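Washing tablecloths without losing the colour

I own more tablecloths than one household needs. Most came from op shops and a few from my aunt's linen cupboard, and for years I washed them all the same way – hot, with a big scoop of powder. The reds went orange and a good linen one shrank by 18 centimetres.

Now I sort them by fabric first. Cotton and linen go in at 40 degrees if they're white, cold if they're printed. Anything with a coating gets a wipe and never sees the machine. I use Posari liquid, 50 mL for a full load, and skip the softener. Softener leaves a film, and then spilt tea sits on top in a grey ring.

Pale checks are the hardest to keep looking decent. The pink ones fade unevenly, usually along the fold lines, so I fold them a different way each time they go back in the cupboard.
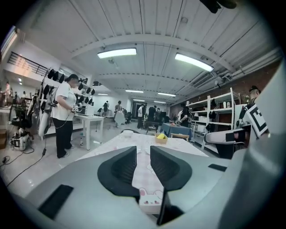 Stains

Tomato sauce: cold water from the back of the cloth, then a bit of dish soap. Leave it an hour.

Candle wax: freezer, scrape, then brown paper and a warm iron. Test a corner first if there's a print, as some of them lift.

Beetroot: I've only beaten it once, with a 400 gram tub of Estier soaker and most of a January afternoon.

Drying

Shade, always. I peg along the hem and take them in slightly damp for ironing. The one I bought from Tastholm for $43 says to dry flat, but I don't have anywhere flat that big, so it goes over two lines and comes up fine.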